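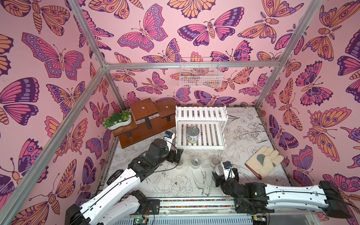 Diary > Plants and Shelves

Search entries

Reading time: 2 min

10 March 2019

Sorted the plant corner. The brown tiered stand stays at the back left, with the white oval planter on its low step. White slatted rack to the right of it, 30 cm between them by the tape. Wire basket hung on the back wall, height unchanged.

Butterfly paper has held for 7 months with no lifted seams. Halyna Fedoruk still wants it replaced by May. I don't.

The can goes on the rack's lower tier, left end. A round can on slats needs care: set down across a gap it rocks, and tipped over it can roll. Clear round containers stay down on the floor below the rack, lids on. 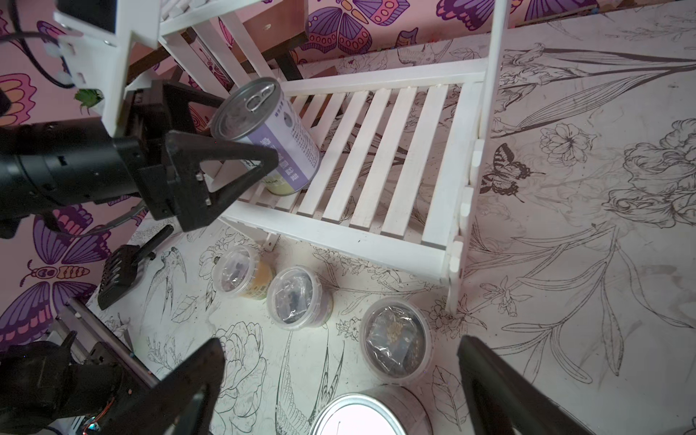

Should the can go on the upper tier? The lower one is better, as a fall from there is shorter and the label can be read from a chair.

Marichka Zhuravel asked for the rack's load limit. Couldn't find the leaflet – will check the drawer with the Clarnine receipts. Watering moved to every 7 days. Need felt pads for the stand's metal legs.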